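Search this site
Enter keywords
Go

Domestic Materials, Unit 5: Wood, Water and the Table You Already Own

Handout to go with the September lecture. Please read it before the practical, or at least carry it in a manner that suggests you have.

Where we had got to

Last time we left timber in the yard, drying at its own pace and ignoring everyone's delivery dates. Wood never quite finishes doing this. A tabletop made in a damp workshop and moved to a centrally heated flat will shrink across the grain and stay much the same length along it. If the maker has screwed it down rigidly on all sides, it will split, usually in front of guests.

The old joiners in Caldeira got round this with slotted holes and wooden buttons. Modern flat-pack makers get round it by not using much wood.

Finishes, in order of fuss

Oil. Soaks in, looks lovely, wants doing again as soon as you sit down. Easy to patch. Rags soaked in linseed oil can heat up and catch fire by themselves, so lay them flat outdoors to dry and don't leave them in a heap. I will say this again in the practical and someone will still make a heap.

Wax. Pleasant smell, poor protection. A hot mug goes straight through it. Best kept for things you look at.

Shellac. Beautiful, and dissolves in alcohol. Draw your own conclusions about dinner parties.

Varnish. Sits on top as a skin. Good against spills, tiresome to repair, since you can't easily patch one bit without the patch showing. Most of the tables you'll meet in ordinary life have something of this kind on them.

What water does

A drop left on sound varnish does very little for a while. The trouble begins at the edges, at scratches, and round the underside where the maker stopped bothering. Water gets beneath the skin, and the wood swells and lifts it.

White marks and black marks are different animals. A white ring is moisture caught in the finish, and will often go with gentle warmth and patience. A black mark means water has reached the wood and met iron, commonly from a tin or a plant stand. Tannin and iron make ink – people wrote with it for centuries – and you now own a small amount of it in an awkward place.

Grit

Abrasive paper is graded backwards, so a bigger number is finer. Go with the grain. Skipping grades saves ten minutes and costs an evening. By 2000 you are polishing, and a dining table doesn't need it, whatever the Vuvo leaflet in your pack says.

Wipe the dust off between grades. Specks left behind get sealed in under the next coat, where they will outlive you.
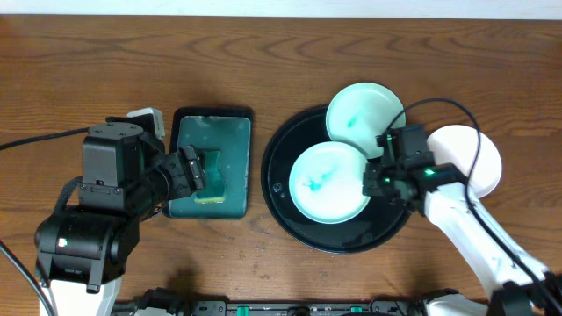 For the practical

Bring one offcut with a finish on it, 3 clean rags and a pencil. Zeeshan Marwat has the Sodley samples and would like them back this year. Written notes to Mafalda Sequeira, 900 words at most. She does stop reading.

Comments

Petra: Is the ring remedy safe on shellac? Asking after the event.

M. Sequeira: Very low heat, if at all. Bring it in.

Oldbench: My gran used mayonnaise on white rings. Table smelt of lunch but it worked.

tomw: which grade do we start at, the handout doesn't say

Related items

Unit 4: Seasoning Timber
Unit 6: Glues and Regrets
Notes from the Nidance workshop visit
Reading list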